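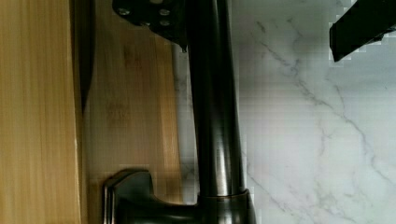 What is Womero? A folder of 2,757 kitchen counter pictures, all about boards, plates and dark bronze fixtures on pale stone.

I love the banana best - soft, plump and pale yellow on its teal-blue plate!

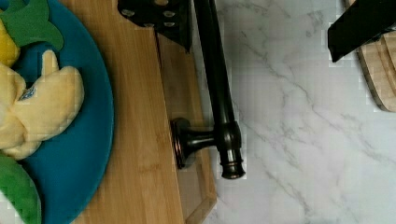 Ourania Mavromatis wrote to ask for a separate tag for boards with a groove, and she got it: "grooved", new in October.

Tags are plain words, 118 so far, and more are very welcome.
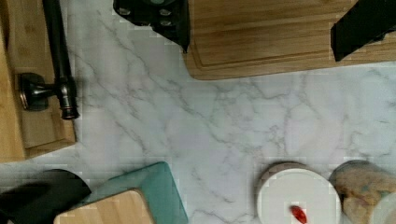 Files

boards/ - 200 pictures
tags.txt - one per line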